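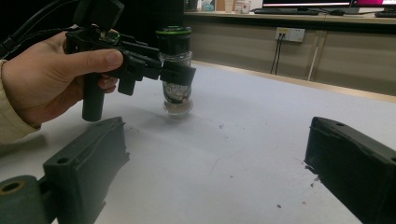

Small glass jar with a black screw lid, on the table

Relearning to write my first language as an adult, where do I begin?

Asked by Carleen Kereama in Languages & Learning

Hello everyone, I hope this is the right section, I wasn't sure if it belonged under Parenting or here so please move it if I got it wrong.

I grew up speaking Hungarian at home with my mother and my grandmother (Kereama is my married name, which confuses people). We moved when I was 5, right before I would have started school, so I never had a single lesson in it. I can chat with my aunts on the phone for an hour, I can argue, I can follow a church service, I can tell when somebody comes from my grandmother's part of the country. But writing it is another matter entirely. When I send a message to my cousins I leave off all the accents, I guess at the double letters, and I never know whether a word takes j or ly, so I just pick one and hope. My cousins are kind about it but I know they pass my messages around for a laugh, because one of them slipped and told me.

What brought it to a head was my grandmother's recipe notebook, which came to me in May. It's all in her handwriting and I can sound it out slowly, like a child with her finger under the line. I would love to copy it out properly, with the right spelling, and write a little introduction for the family at the front. I sat down to do the introduction and in one whole evening I managed 4 sentences, and my aunt corrected something in every one of them.

I did try a beginner class at the Divberg adult center but it was all "my name is" and "where is the train station", and I was bored silly, and then when the teacher asked us to write a paragraph I was the worst in the room! The other students had learned from a book so they could all spell. It was a strange feeling to be the best and the worst on the same night.

So my questions. Is there some sensible order to do this in? Should I go back and do children's schoolbooks, or is that a waste of time for a grown woman? And has anyone done it with a full time job? I can manage maybe half an hour in the evening once the dishes are done.

Thank you for reading all this, I know I go on.

3 answers

Csenge Szabó answered

Oh Carleen, I read your question with such a warm feeling, because I have taught a Saturday-style school for heritage speakers for a long time now and you have just described most of the parents who wait in my hallway. You are in a much better place than you think. The hard part of a language for most learners is the part you already have in your ear, and spelling can be caught up on at any age.

Please do use the children's books, and don't feel silly about it. Second and third grade is where I would start. First grade is mostly forming letters and you don't need that. The reason I like them for people like you is that they go sound by sound: short and long vowels, then the doubled consonants, then the dreaded ly. An adult course skips over those because it assumes you are learning the words from the page to begin with. You are going the other way around, from the mouth to the page, and that is just how a child does it.

Something about the accents, since you say you leave them all off. Put them on from now on, every time, even in a quick message to your cousins. Install the Hungarian keyboard on your phone this evening if you haven't got it. The long and short vowels are different letters and sometimes different words (kor is an age, kór is a disease, and you really don't want to mix those up in a birthday card). Say the word out loud slowly and you will hear which one it is, at least with a and e and o. With i and u even people who went to school there make mistakes, so be gentle with yourself.

As for j and ly, there is no rule that will save you. They sound the same and you have to learn the common ly words by heart. Make a list, stick it inside a kitchen cupboard door, and add to it when one trips you up. I'd guess 30 words will carry you through nearly everything in a recipe book.

Then the dictation. Have your aunt read you a few lines over the phone, from anything, a magazine is fine, and write them down by hand. Afterward she sends you a picture of the page and you correct it yourself, in a different color. Do this 2 evenings a week and on the others just read. I have had a father of three go from nothing to writing a eulogy for his own father that way, and it took him a bit over a year, and there wasn't a dry eye.

One more thought about the notebook. Before you fix your grandmother's spelling, make one copy exactly as she wrote it. Older people from the villages often spelled the way they spoke, and if you "correct" it all you may lose her accent. You could print the two side by side.

Write the introduction last. It will come much easier by then.

Blagoje Nikolaidis answered

get the Szilágyi workbook, the one with the grey cover. it has the answers in the back. don't get the newer edition, they took out half the exercises. that's what I used with my wife's family and it was fine

Kgomotso Rampersad answered

I don't know any Hungarian at all, I'm afraid, so take this for what it's worth, but I did the same thing with Setswana, which was my mother's language and which I'd let go completely by high school. I was rather proud of my English in those days and thought I had no use for it. I'm not proud of that now.

I agree with Csenge about the schoolbooks, but for me what made the difference was having somebody to write to. I wrote to my mother's old neighbor, real letters on paper, and she would write back and underline what I'd got wrong in the letter before. It was embarrassing for a while and then it was only nice. You might ask one of the aunts, or even the cousin who slipped up and told you about the laughing, she sounds like she has a conscience.

I would also go easy on the class idea for the moment. Ours was the same, all train stations. If your center has anything called a heritage or home language group, that is the one you want, and if it doesn't you could put a notice up, you may not be the only one around. We got ours together that way at the library and most of us are still going, though it's become more cake than grammar.

Half an hour is plenty, by the way. I did mine at 5 in the morning before the house woke up, but I'm like that.

Comments on this question

Jenő Bognár: Which part of the country was your grandmother from? My family are from the east and my own grandmother wrote "vót" for "volt" all her life, as she said it. I'd second leaving one copy as it is.

Carleen Kereama: East as well, Jenő! And yes, "vót" is on nearly every page, I had been thinking it was a mistake. Thank you all so much. Csenge, the list has gone up inside the cupboard already, with folyó and gólya at the top, and my aunt is thrilled to be asked about the dictation, she wants to know if she should do voices. Blagoje, I'll look for the grey one.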